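Menbridge Residents' Forum
Board: Buildings and Maintenance
Topic: Internal doors to be kept closed at night, revised house rule 5
Started Jan 20, 2026

Rhiannon Penry (Estate Office)
Original post

Residents of the Zinthorpe building are advised that house rule 5 has been revised. With effect from the start of May, residents are asked to close all internal doors within their flats before going to bed. The previous wording applied only to kitchen doors.

The revision follows the fire safety review of the building carried out by Vlček. A closed door slows the spread of smoke and gives the people behind it more time. The flat entrance door is dealt with separately under rule 2 and its requirements are unchanged.

Comments are invited in this thread. Please keep them to the rule itself. Matters concerning individual flats should be sent to the office.

northstair_807
Reply 1

I have no objection to the principle. I would, however, ask the office to state whether the rule is a requirement or a recommendation. The notice says "asked to" in one paragraph, and the printed sheet delivered to my flat says "must".

Rhiannon Penry (Estate Office)
Reply 2

The printed sheet is incorrect on this point. The rule is a recommendation as regards bedrooms and living rooms, and a requirement as regards kitchens. A corrected sheet will be issued. The office regrets the confusion.

Kamil Zeman
Reply 3

I must record my disagreement. My flat has one radiator in the hall and none in the small bedroom, which depends on the door standing open for its warmth. With the door closed the room becomes damp by morning. I raised this with the office last winter and was told to leave the door ajar. The two pieces of advice cannot both stand.

A wooden panelled door of the usual domestic kind, opened part of the way, lets a good deal of warm air through. Closed, it lets through very little. 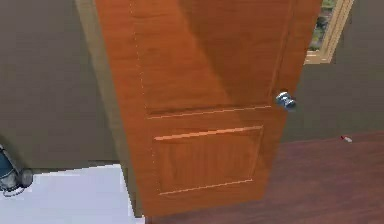

Reply 4
m_orchard

With respect to Mr Zeman, warmth and damp are heating matters and should be settled as such. I would not wish the rule to be weakened on that account. My late father served as a fire officer and insisted on closed doors throughout the house, in all weathers.

Reply 5
Kamil Zeman

I have not asked for the rule to be weakened. I have asked for it to take account of how these flats are heated. A resident who finds the bedroom too cold will open the door again at midnight, whatever the sheet says.

Reply 6
northstair_807

May I also raise the question of cost? Several doors on my landing no longer latch. Clotareo quoted me 100 pounds to rehang one and fit a new catch. If the office expects doors to close properly, it should say who is to pay.

Reply 7
Rhiannon Penry (Estate Office)

Repairs to internal doors remain the responsibility of the leaseholder. The estate has, however, set aside 2,000 pounds for kitchen doors that fail to latch, and applications may be made to the office in writing. Bedroom doors are not covered.

On Mr Zeman's point, the earlier advice on ventilation was given before the review and will be looked at again. In the meantime, a resident with damp in a bedroom may request a heating inspection.

Reply 8
m_orchard

Will the inspection be open to tenants, or to leaseholders only?

Reply 9
Rhiannon Penry (Estate Office)

To both. Tenants should inform their landlord before applying.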